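Justside Interiors – Part-Time Display and Table Setting Assistants (2 positions)

Justside Interiors invites applications for two part-time assistants to join the display team at our Corier showroom. The positions begin in May and are offered for a term of nine months, with the possibility of renewal.

The team prepares tables and side furniture for seasonal presentations. Assistants arrange artificial flowers, place small signs and table objects, and return every item to its shelf when a presentation closes. The display store currently holds 1063 catalogued items, and each one must be signed out and signed in again.

Duties include:
Arranging and rearranging artificial bouquets according to a written plan
Setting out name cards and theme signs on tables
Keeping floors, chairs and power cords in good order during set-up
Dusting stems and leaves, and reporting damaged pieces to the store desk
Packing flowers for transfer to our second showroom at Kivham

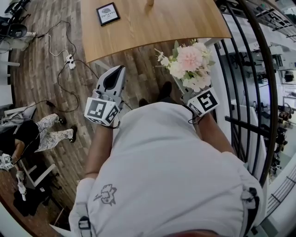
Do applicants need training in floristry?
Previous training is welcome but not required. New assistants work alongside an experienced member of the display team for the first 16 shifts, and all arranging methods are taught during that period.

Applicants should be comfortable standing, bending and carrying light boxes for most of a shift. A steady hand and a good eye for color are important – much of the work consists of small adjustments to height and spacing. Flat, closed shoes must be worn at all times. Shifts are four hours long and are scheduled in the morning, before the showroom opens to visitors.

Applications should include a current résumé, the names of two references, and a short letter describing any experience with displays, events or household arranging. Photographs of past work may be enclosed – they will not be returned.

Please address applications to Bohdan Dmytriv, Display Manager, Justside Interiors, Dovhaniuk Building, Corier. Applications must be received by Mar 30, 2025. Selected applicants will be invited to a practical session at the showroom, where they will be asked to dress one table from a written plan.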